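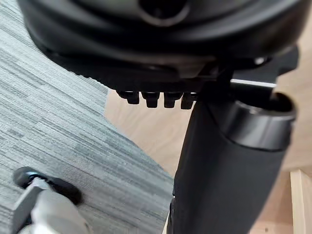 Photo: Ataahua Henare

Flosen hardware wallet review: solid signing device, slow software

I bought the Flosen in July to replace an Inier that I had used since I first started holding my own coins. The Inier still works. Its maker stopped adding new networks to it, though, and I wanted to stake from cold storage without going through an exchange. I paid full price through Van der Merwe, the reseller, and the company has had no contact with me about this review.

The Flosen costs $235. That puts it at the expensive end for a device that does one job, so most of what follows is about whether the job is done well enough to justify the money.

What you get

The box holds the wallet, a USB-C cable, two cards for writing down the recovery phrase, and a folded sheet with a web address for the setup guide. There is no printed manual. The box was sealed, and the guide tells you how to run an authenticity check when you first connect. Mine passed. Do it anyway, whoever you buy from, and do not use any device that arrives with a recovery phrase already filled in.

The wallet itself is a flat rectangle with a color screen and two physical buttons. It has no battery and no Bluetooth. It draws power from the cable and turns off when you pull it out. I prefer this. My Inier has a battery that no longer holds a charge, and it can't be replaced without prying the case open.

Setup

Setup took me 19 minutes, and most of that was writing the phrase and confirming it. The device shows the words one at a time, then quizzes you on every one of them in a shuffled order. It's tedious with two buttons. I would still keep it this way, as the Inier only asked for a few and I once copied a word wrong without finding out until I tested the backup.

You set a PIN after that. After 5 wrong entries the device erases itself and has to be restored from the phrase. I tested this on purpose before moving any funds, and it did what the guide says. The restore went through on the first try and all the same addresses came back.

An optional passphrase can be added on top of the recovery phrase. The guide explains it reasonably well, including the part people get wrong: a mistyped passphrase does not give an error, it opens a different, empty wallet. If you turn this on, send a small amount first and practice getting back to it.

Daily use

Signing a transaction is where the Flosen earns its price. The full receiving address appears on the screen in large type, split into short groups, without scrolling. The amount and the network fee are on the next page. You hold both buttons to approve. On the Inier the address crawls across a narrow strip and I admit I often checked only the first and last few characters.

Contract calls are handled less evenly. For common actions such as delegating, undelegating, and token transfers, the screen says in words what you are about to approve. For anything else you get a string of raw data and a warning. The warning is clear, and you can set the device to refuse these transactions outright. I left that setting on and have needed to turn it off twice.

Staking worked as I had hoped. I delegated from the device, the coins stayed at my address, and rewards have been arriving there. The wallet supports delegation on 11 networks. The list on the company's site is longer, but it mixes networks you can stake on with networks where you can only send and receive. Check the one you care about before ordering. One of mine turned out to be in the second group.

The software

The desktop program is called Flellow, and it's the weak part. It is slow to open and slower to refresh. With four accounts loaded, I usually start it and go do something else. Balances sometimes show as zero until the refresh finishes, which gave me a bad moment the first time.

There is a panel on the home page offering to swap one coin for another through outside partners. It can be collapsed but it comes back after each update. The fee for a swap is shown only on the last page before you confirm. I compared one quote with what I would have paid at the exchange I already use, and the exchange was cheaper. I have not used the swap feature since.

Exporting records is basic. You get a plain CSV with date, amount, fee, and transaction ID. Staking rewards are listed the same way as ordinary deposits, so at tax time you will have to separate them by hand or with another program. Anyone who gets rewards every few days should think about this before choosing Flellow as their only record.

The better news is that you don't have to use it much. The Flosen works with several third-party wallets in the browser, and I now do nearly everything that way. I open Flellow for firmware updates. There have been two so far. Both asked for the PIN, showed a version number on the device to compare with the one on the computer, and left my accounts alone.

Support

I wrote to support once to ask about the network I couldn't stake on. The reply came the next morning, answered the question, and gave no date for when staking might be added. Fair enough. No one asked for my recovery phrase, and no real support person ever will.

Things I would change

The cable is too short to reach from the back of a desktop computer to the front of the desk. The case picks up scratches easily. Paper cards are a poor choice for something you may need to keep for decades, and at this price a metal backup plate should be in the box. Van der Merwe sells one separately.

Should you buy it

If you hold coins for the long term, send them rarely, and don't stake, a cheaper device will do. The Inier would still be fine for that if you already own one. If you stake directly from cold storage and your network is on the supported list, the Flosen is worth a look. The screen alone makes me check transactions more carefully than I used to.

Good: large readable screen, no battery, full phrase check during setup, clear delegation prompts.

Bad: slow desktop program, swap panel that keeps returning, weak record export, short cable.

I own small amounts of several of the coins this wallet supports. None of this is investment advice.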